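Ticket: Fumholm folding table, leg lock will not catch
Opened by: Keith Wihongi
Status: Open, waiting on part

March 2025. Customer has two of the square tables. The lock on one slips when the top is leaned on. Hinge screws tightened, no change.

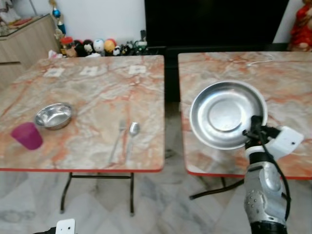
Both tables set up, marble-pattern tops.

Swapped the spring for a Molow one from the spare kit. Lock held for 2 days, then slipped again. Pin looks worn on one side. New pin ordered from Dirik. Customer told to keep weight off that table for now.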